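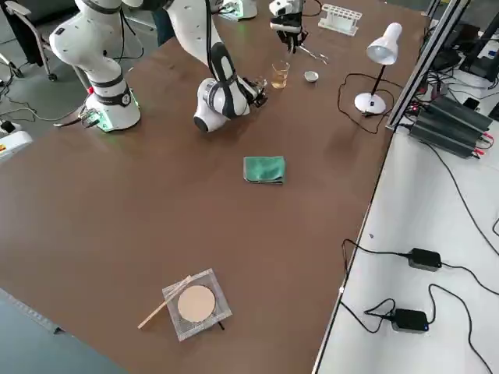
Tabletop in brown finish, shown in laboratory use.

Havbridge Laboratory Tabletops

Product overview

The Havbridge tabletop is a flat work surface for teaching laboratories, preparation rooms and light technical workshops. It is supplied as a top only, or as a complete table with the Grodeck steel underframe. All tops are made to order and are delivered with finished edges.

The range was developed for institutions that need to replace worn surfaces without replacing the furniture beneath them. A Havbridge top may be fitted to most existing four-leg frames, provided that the frame is level and the top rails are sound. Customers who are unsure whether a frame is suitable should send a dimensioned sketch with their inquiry.

Surface and color

Tops are available in brown, light gray and white. The finish is low-gloss and is the same on both faces. Small differences in shade may occur between production runs, and customers furnishing one room in stages are advised to place a single order with split delivery.

The surface is suitable for routine contact with water, mild detergents and dilute cleaning solutions. It is not intended for open flame, for strong acids, or for permanent outdoor use. Hot vessels should be placed on a stand or mat.

Edges and openings

Long edges are rounded as standard. Square edges are available on request and are recommended where two tables are to be joined in a continuous run. Cable openings can be cut at the factory in any position not less than 100 mm from an edge. The standard opening is 50 mm in diameter and is supplied with a removable cover. Openings cut by the customer are permitted but must be sealed on the same day with the edge sealant listed under Accessories.

Load and fixing

When mounted on the Grodeck underframe, the top is rated for an evenly spread load of 150 kg. Equipment with a small footprint should be placed over or close to a rail. Clamps may be used along any edge, with a protective pad between the clamp and the surface.

Each top is supplied with 6 fixing plates and matching screws. Screws longer than those supplied must not be used.

Care

Wipe the surface daily with a damp cloth and dry it afterward. Dried residue should be softened with warm water before removal. Abrasive pads, scouring powder and wax polish will damage the finish and are excluded from the warranty.

Accessories

Grodeck steel underframe, fixed height
Grodeck steel underframe, adjustable height
Joining kit for continuous runs
Mansour edge sealant, clear
Replacement cable covers, black or gray
Trosach surface mat, rolled

Ordering and delivery

Orders are confirmed in writing with a drawing for approval. Production begins once the signed drawing has been returned. Changes requested after that point will be treated as a new order. Delivery is to the ground floor unless otherwise agreed, and the customer is responsible for confirming that doorways and elevators will accept the packed size.

Orders for the fall term should be placed early, as the factory closes for annual maintenance in October.

Contact

Institutional sales: Adwoa Mahama
Technical drawings and custom sizes: Lena Walczak
Warranty and spare parts: Bouchra Ramadan

Page last revised 2023-08-12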